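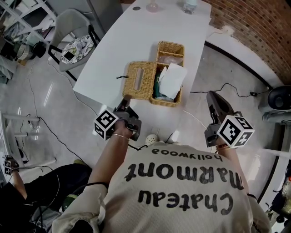 I'd been wanting to talk to the woman behind the Driltthorpe bread newsletter for ages, so when she said she had a free hour and a pot of coffee on, I grabbed my notebook and more or less ran. She asked me to leave her name out of it (her sister-in-law reads everything, apparently) and I said fine.

If you don't get the newsletter, it's one long email every couple of weeks about baking at home, mostly rye, mostly failures. It has 3027 subscribers now. She told me that number and then looked embarrassed about knowing it.

"I started it because I was texting the same four friends pictures of flat loaves," she said. "One of them said, very kindly, could you maybe put this in an email. So I did, and then she forwarded it to her whole office."

I asked when she started baking and she laughed at me. She doesn't count the first few years. She had a bread machine, a Casex, that her parents gave her when she moved into her first apartment, and she made the same white loaf in it until the paddle wore out. "It was good bread! I'm not going to be snobby about it. You put the stuff in and you went to work. I ate so much toast."

The rye came later, through a recipe card she found tucked inside a used cookbook. It was handwritten, half in Lithuanian, and signed Tamošiūnaitė at the bottom with no first name. She worked it out with a dictionary and a lot of guessing. The card says to leave the dough "until it is ready" and doesn't go into it any further.

"I was so mad at that card," she said. "I baked it too early, I baked it too late, I baked one that you could have used to hold a door open. Then one weekend in March the kitchen was cold and I forgot about the bowl overnight, and that was the one that came out right."

So what did she change after that? Time, mostly. She stopped going by the clock and started going by the smell, and here I made her slow down so I could write it out. First it smells like wet flour. Then like yogurt. Then there's a stage she calls "apple peel," and she wants it in the oven soon after that.

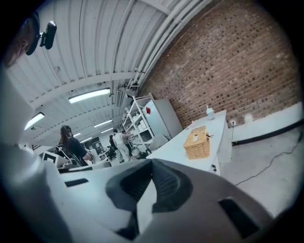
Her oven is nothing special, and she was firm that I should say so. It came with the house and runs hot on the left, so she turns the pan halfway through. She did buy one fancy thing, a Flotier pan with a lid, and she has mixed feelings. "It's heavy and I burned my wrist on it twice. The loaf is better, though. I wish it wasn't."

She bakes her rye at 428 degrees and then drops it after the first twenty minutes. Why 428? "Because that's what you get when the card says 220 and you do the math. I tried 425 and it was exactly the same, but I'd already written 428 on the cupboard door."

We got onto the mail she gets, which is a lot. People send her their crumb photos and want to know what went wrong. She answers most of them, usually in the evening with the TV on. The most common problem, she says, is slicing too soon. Rye needs a full day wrapped in a towel, and people just can't wait. I told her I was one of those people and she gave me a look.

The issue that got the most replies was No. 339... no, sorry, that was 339 replies. (My handwriting!) It was the one about her grandmother's kitchen, and there wasn't a recipe in it at all. She still hasn't gotten through all of them.

I asked if she'd ever do a book. She made a face. "Somebody asked me. I said I have one recipe and it's not even mine."

She sent me home with half a loaf in a dish towel, and I need to get the towel back to her. I waited until the next morning to cut it. Well, until about ten that night.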